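Right, a longer one from me this afternoon, so get a cup of tea. A few of you asked why I went quiet on the Brivitz project over the summer, and the short answer is that our robot dropped something it had no business dropping and I spent weeks working out why.

A bit of background for newer followers. Brivitz is our two-armed setup, and the job is handling small household things for people whose hands aren't what they were. Cups, bottles, tubs, that sort of thing. We'd done 2000 picks by July and I was feeling rather pleased with myself, which should have been my warning.

Then one arm let go in mid-air. No alarm, no error on the screen, it simply opened its fingers and carried on to the next position as if it were still holding something. Tablets all over the floor, and one of them went under a radiator and is probably there still.

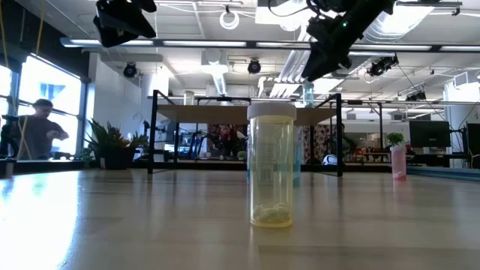 Pill bottles are my least favourite thing to pick up, and I say that with some affection. They're light, they're smooth, and the weight is all in the wrong place. With only a shallow layer of white pills at the bottom and a ridged cap on top, the arm has very little to feel. Grip too gently and it slides, grip harder and the sides give a little and the force reading goes strange.

The strange reading was where the trouble lay. Our software, which we call Policarpio (long story, involves a goat), had a rule that said if the force drops suddenly, assume the object has been put down. Sensible enough on a table! Much less sensible halfway through a lift, when the plastic has just flexed.

I found it by running the same lift 200 times and reading the logs over far too many biscuits. It misfired on 31 of them. Most were caught by luck, as the arm was already low.

So, two changes. It now checks its own height before it believes anything has been put down, and if the two don't agree it stops dead and waits for a person. Everyone at Vellport has been very patient about the stopping, because it does stop rather a lot - I'd still take that over tablets on somebody's kitchen floor.

What bothers me most is how long the rule had been sitting there. I wrote it myself, on a good day, and never looked at it again. If you've got something similar in your own code, do go and have a look this week.

Next up is getting the cap off, and I'm dreading it. More when I have it!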